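# Pamari FAQ: learning to pick from a messy bag

Last updated 2020-02-21

We get a lot of mail about Pamari (thank you – it's great to see people trying this at home and in their labs!). These are the questions that come up most, with the answers Sơn Tiêu and Josée Fortin usually give. If yours is missing, open an issue on the tracker and we'll add it.

### What is Pamari, in one paragraph?

Pamari is a method for teaching an arm to take objects out of a soft container when the objects overlap and the container itself can move. The arm tries a grasp, records whether anything came up with it, and uses that record to rank the next set of candidate grasps. There's no object model and no list of known items. The part we're most excited about is that it learns from failed grasps as much as from good ones, so a bad afternoon on the rig is still useful data.

### How is it different from ordinary bin picking?

Bins have stiff walls, and most bin-picking code quietly depends on that. You can mask out the walls once and forget them. A paper bag has a rim that folds, crinkles and casts odd shadows, and the floor of it shifts when you push on something. Our first baseline, which came straight from the Orkeo bin-picking code, spent a lot of its time trying to pick up the bag. We watched it pinch the rim over and over and decided that this was a much more interesting problem than the one we had planned to work on.

### What does the setup look like?

It's an arm over a white work surface, a fixed camera, and the bag opened wide so the arm can reach in from above. We fold the rim outward and tape it down. The arm's links are perforated metal, so it's easy to bolt things on and move them later, and we move things a lot.

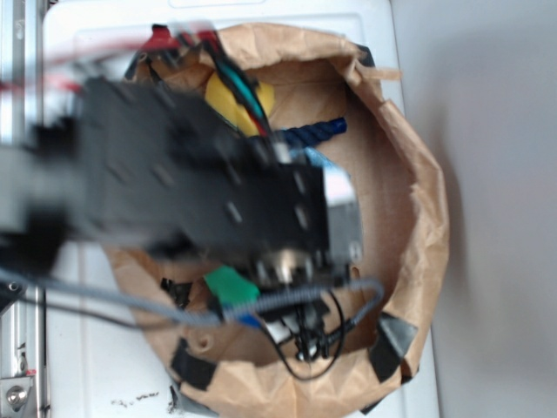

*The arm passing over the open bag, rim taped down, objects inside.*

The cabling is the least elegant part of the rig and we know it. Loose cables near the gripper can touch the objects before the fingers do, so the code treats any contact on the way down as suspect and throws out that attempt. If your cables are better tucked in than ours, you can turn this off with `--keep-early-contact`.

### Why tape the bag down? Isn't that cheating?

A little! With no tape at all, the bag slides or tips on many of the harder pulls, and then you're resetting the bag all day instead of collecting grasps. Tape at the rim stops the big slides and still lets the paper flex, and the flexing is what we wanted to study. We have a small set of untaped runs in the `loose/` folder. Results there are clearly worse, and we'd love for somebody to beat them.

### What goes in the bag?

Small household things and toy-like bits in mixed colors and shapes, including soft ones. Rope is our favorite test item, because the grasp score for a rope depends so much on which part of it you grab. Catch it in the middle and it comes up folded over the fingers. Catch the end and it often drags something else along. We don't fix the contents between sessions, and you shouldn't either if you want the method to generalize.

### How well does it work?

On our test set the learned ranking cleared the whole bag in 26 of 37 trials. The baseline managed 8 on the same set of trials. A trial counts as cleared only when every object is out and the bag is still in place, so a run that ends with one flat thing stuck in a fold is a failure, even though it looks pretty good to anyone watching.

Most of the failures are flat objects lying against the paper. The second most common kind is a double pick, where two things come up and one falls outside the bag.

### How long does training take?

We collected for four days. The model itself trains overnight on one ordinary graphics card, and you can watch the ranking get better well before the run ends. Collection is the slow part by a wide margin.

### Do I need the same arm?

No. The policy outputs a position, an angle and an approach height, and your own controller takes it from there. Sơn has written a thin driver layer called Simon that handles the translation, and adding a new arm mostly means filling in the reach limits and the gripper opening. Please set the reach limits carefully. An arm that believes it can reach two centimeters farther down than it really can will push straight through the bottom of a bag and into the table.

### Can it tell what it picked up?

No, and it doesn't try to. Pamari only knows whether something is held. If you need sorting, run a classifier after the lift. Josée has a branch that does this, but it's rough, and the confidence numbers it prints shouldn't be trusted yet.

### Does it work with plastic bags?

Not well so far. Thin plastic clings to the gripper and reflects light into the camera, so the depth estimate gets noisy right where you need it most. Cloth bags do better than we expected – the sides stay where you put them. We plan to run proper cloth trials in April.

### Where can I get the data?

The grasp records and the camera frames are on the Loltunix mirror, along with the scripts that made our plots. Start with the `small/` archive, which fits on a laptop and is enough to reproduce the ranking curve.

### Can I contribute?

Yes, please! Failed runs are especially welcome, with the settings file attached. Send complete sessions, including the boring stretches, and leave the timestamps as they are. Josée looks after data submissions and Sơn takes anything to do with Simon or arm drivers.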